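Tandivley Activity Room – Table and Storage Checklist
Inspected by Zdislava Ondrejka, October
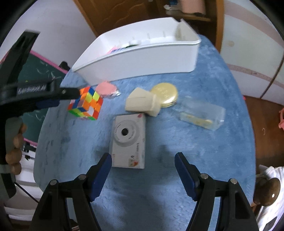
Table covering: acceptable. The cloth must hang clear of the walkway and be washed after spills. Small items are to be returned to storage at the end of each session; the Rubik's cube, the round tin and the compact camera were still out on the blue cloth.

Plastic bags: action required. Remove from the table and store out of reach of children.

Storage tray: to be set flat before refilling.

Walkway to door: 30 inches clear – pass.

Follow-up: Juraj Hubáček, two items open.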